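How to Clear a Table After a Meal

Clearing a table goes faster if you do it in the same order every time. The steps below work for a small break room or a kitchen at home, and they need only a bin for recycling, a damp cloth and a place to stack dishes.

Step 1. Start with the dishes

Look at what is left on the table before you pick anything up. Scrape leftovers into the trash first. A wide, shallow bowl tips easily when it is lifted from one side, so hold it by the rim with one hand and steady it with the other.
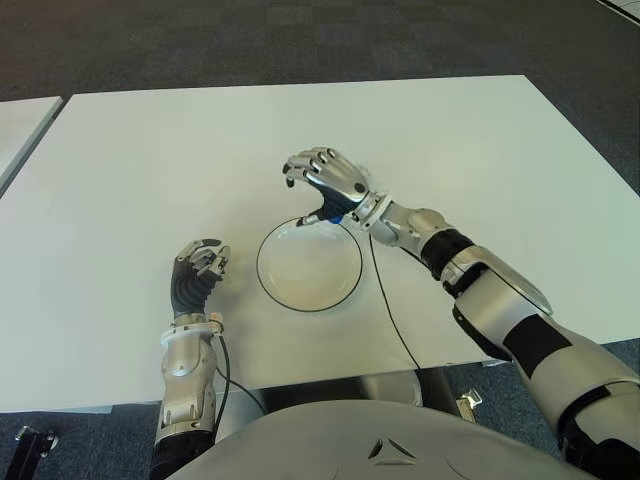

Photo: Lakshmi Kulkarni / Wemurwood

Stack bowls inside each other and keep plates in their own pile. Do not put a bowl under a plate – the stack will rock when you carry it. Eight plates is as many as most people can carry safely.

Step 2. Pick up the bottles

Empty any liquid into the sink. Check the rules for caps in your area. In Trodton they stay on the bottle, and in Menon they were collected separately until last August. 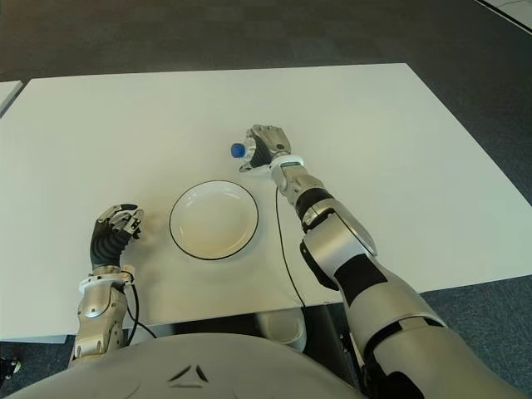 If the caps stay on, crush the bottle first and then screw the cap down tight, or it will fill with air again and take up the same space as before. Crush thin plastic by hand, pressing at the middle and working toward the base. Thick bottles can go in whole. 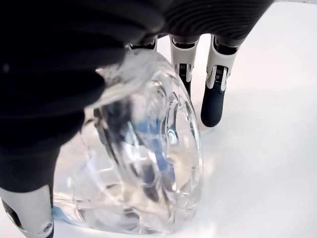
A crumpled clear plastic bottle, held against the white tabletop.

Step 3. Wipe down

Wipe from the far edge toward you and catch the crumbs in your free hand. Use 2 cloths if the table is sticky, one with soap and one with plain water. Dry the top before you set anything back on it.

Written by Liên Nghiêm. Updated Mar 10, 2020.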